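Ticket 46 — Left gripper stops short of close on bed tidy task
Site: Flimbridge test apartment
Unit: Merkex two-arm, unit 3
Opened: 12 May 2018
Status: Open, workaround in place
Priority: Medium

Problem

On the bed tidy task the left gripper faults while closing on thin flat items. The arm reaches the pick point, the fingers start to close, then the controller reports "grip timeout L" and both arms hold position. The right gripper does not fault on the same task. The operator has to clear the fault by hand and back the left arm off before anything else will run.

First seen after the Kimaria controller update. Nothing in the task script was changed that day.

What was checked

Restarted the controller and homed both arms. No change.

Ran the left gripper open and closed 28 times in free air with the arm parked. No faults. So the motor and the finger travel look fine when nothing is loading them.

Repeated the test on the bed with the picture book flat on the mattress and the pillow up against the headboard. Faulted on the second try.
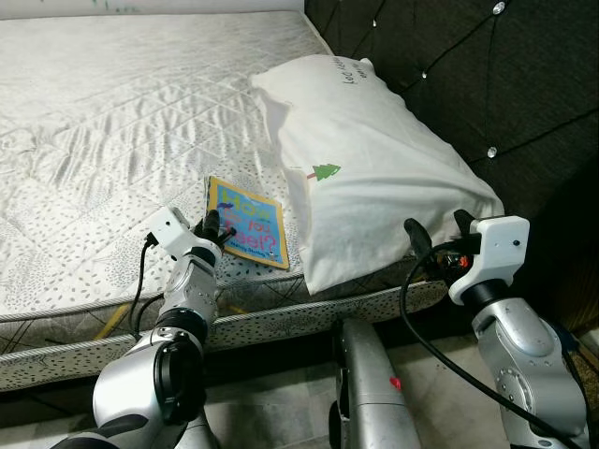

Swapped the book for a hardcover of the same thickness placed on a table. No faults. The trouble only shows up on the mattress. When the fingertips press down, the quilting gives, and the fingers end up pushing into the cover instead of sliding along it. Motor current climbs and the close never finishes inside the time limit.

Compared settings against the backup from before the update. The left gripper close timeout had gone back to the factory value of 2 seconds. The right side still had our value of 3. Put the left side back to match and saved it. Faults are less frequent but have not stopped.

Cable check: the left gripper cable has a loop of slack near the housing. Moved the wrist through its full range by hand with power off. It did not catch on anything, and the connector is seated.

Workaround

Use the Yupanqui teach screen to raise the left pick height a little before each run on a soft surface. Keep one hand near the stop button. Do not clear the fault while the fingers are pressed into the bedding — the left arm jumps upward when the hold releases. Back it off in manual mode first, then clear.

Still to do

Get the current log from the left gripper during a fault and send it to Kimaria support.
Ask them why the update reset one side only.
Check the left fingertip pads for wear.

Leave this ticket open until the log has been reviewed.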